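Trarkex Opens Its Doors to Neighbors for an Afternoon With the Cloltach Robots

September 2026

Trarkex is happy to share that its first neighborhood open day drew almost 100 visitors to the company's workshop, where families, local shop owners and a good many curious retirees (some of whom stayed until the lights were going off!) came to watch two-armed robots handle everyday things like fruit.

The visit began with coffee and a short welcome from Pylyp Hrynyshyn, who leads the Cloltach project and who had promised his team he would keep it to 2 minutes and then cheerfully went well past that. After that, guests moved in small groups to the Cloltach table, where the staff talked them through how a pair of arms can share one small workspace without bumping into each other.

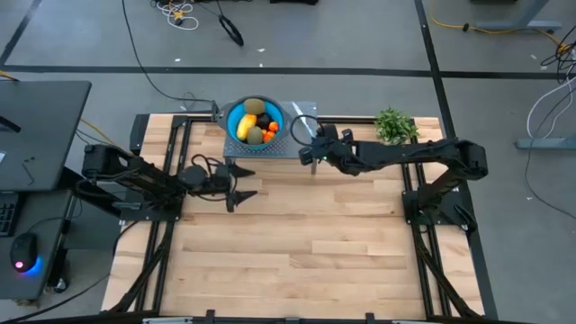 The two Cloltach arms at the fruit stand, with produce in a blue colander between them.

"People ask wonderful questions when there is fruit involved," said Hrynyshyn. "They want to know how hard you can squeeze a plum, and to be fair, so do we. I spend most of my week talking to engineers, and I came away from this one afternoon with a whole page of notes from folks who just know their way around a kitchen."

Visitors also heard from Curnix, the training partner on the project, which has put 34 people from the area through its beginner course in robot operation since January. Several of those graduates were on hand to chat about the work and to help younger guests sign up for the Zamfir Saturday-free summer club, which has room for 70 students and welcomes complete beginners.

Trarkex would like to thank everyone who came by, and the neighbors who kindly let us use their parking spaces. Schools and community groups who would like to arrange a visit of their own are warmly invited to contact the Trarkex front desk.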